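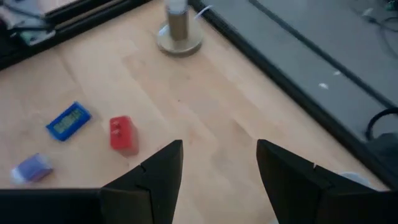
Table sorting is the separation of a mixed quantity of small objects into containers placed on or beside a flat work surface. It is carried out in households, schools, repair shops, toy libraries and stockrooms, usually by one or two people working within arm's reach of the containers. The term covers the clearing of the surface, the spreading of the load, the assignment of each object to a container and the return of the containers to storage. It does not normally cover sorting on shelves or on the floor, or any sorting that depends on weighing.

Work surface

The surface is flat, level and large enough to hold the spread load and at least two containers. Square and rectangular tops are both in use. Square tops allow access from all four sides, and a rectangular top suits a single worker who moves objects in one direction only.

Wood is common. A butcher-block top is built from narrow strips glued side by side. In many such tops each strip is made up of shorter lengths, and the end joints are staggered so that they do not fall in line across the board. Neighboring strips differ in tone, commonly from cream to a warmer tan. A pale surface gives good contrast with red and blue objects and poor contrast with unpainted wooden pieces, for which a dark cloth or tray is laid down first. Marks and small specks in the wood have no effect on the work, although they can be mistaken for crumbs or stray beads when the top is checked at the end.

Raised edging is sometimes fitted to keep round objects from leaving the table. Where the top has no lip, balls are put away first or set against something that will hold them.

Objects

Loads are described as uniform or mixed. A uniform load holds one kind of object in several colors or sizes, such as cubes. A mixed load holds unlike objects: blocks, balls, small bottles, thread spools, pouches, timers. Mixed loads take longer per object, chiefly on account of the items that belong to no group. These are known as singles. The usual practice is to leave singles on the open part of the table until the groups have been cleared.

Battery-powered items such as digital timers and clocks are kept apart from blocks and other hard pieces, which can scratch the display.

Containers

Clear bins. A clear plastic bin lets the contents be checked from the side without lifting or tipping. Red and light blue cubes kept in one clear bin can be told apart through the wall. Scratches build up with use and reduce this advantage.

Opaque bins. White or off-white bins with a handle opening cut into the front face are used for finished groups and for items that need no checking. The opening serves as a grip and limits the usable depth for small objects, which can pass through it if the bin is filled above its lower edge.

Perforated baskets. These have slotted or pierced walls and are lighter than a solid bin of the same size. Dust and grit fall through. They are unsuited to any object narrower than the slots. In a mixed load the basket takes the larger or softer pieces, such as pouches and small boxes.

Placement varies. In the back-row layout the bins stand along the far side of the table and the load is spread in front of them. In the split layout one container is placed near the worker and another at the back, with the open surface between them.

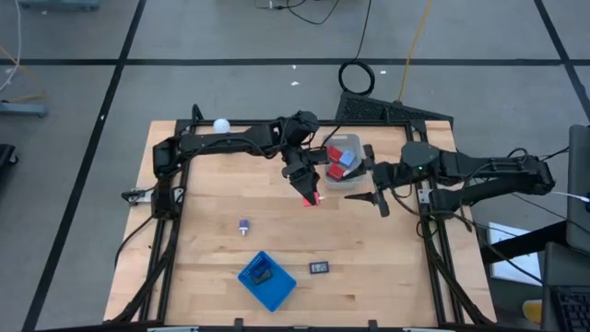

Procedure

The table is cleared and wiped. Containers are set out before the load is brought to the table, and each is given a group. The load is spread in a single layer. Objects are then picked up one at a time or in small handfuls and placed, not thrown, into their containers.

Two orders of work are recognized:

By group. All objects of one group are removed before the next group is started. Errors are few, but the hand crosses the same area several times.

By position. The load is cleared from one side to the other, each object going to its container as it is reached. This is faster with four groups or fewer.

When two people work at one table, each takes a side, and a container placed between them is shared. Reaching across the other person's side is avoided.

Timing

Short sessions are often timed. The Purdale toy library recorded 767 objects sorted in a single November session by group and 2,213 over the whole month. Its handbook, compiled by Bronisława Szczepańska, sets an upper limit of 500 objects for one table and recommends a break before a second load is spread.

Basket types

Perforated plastic baskets are divided by the form of the opening. In the Makowska pattern the walls carry narrow upright slots in two horizontal bands, one near the rim and one near the base, with a solid strip between. The rim is thick and slightly flared, which stiffens the long sides. In the Dridine pattern the holes are round and cover the full wall. Slotted walls admit light, and a basket of this kind can be seen through in part when viewed from table height.

Glossy plastic wipes clean more readily than a textured finish and shows scuffs sooner.

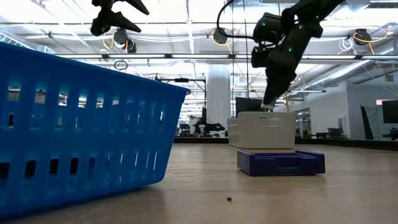 Trays

A tray placed under a bin marks its position and catches pieces that miss the opening. Dark trays are preferred under white bins. The tray should extend past the bin on the side from which objects arrive.

See also

Butcher block
Jumham tray
Stacking bin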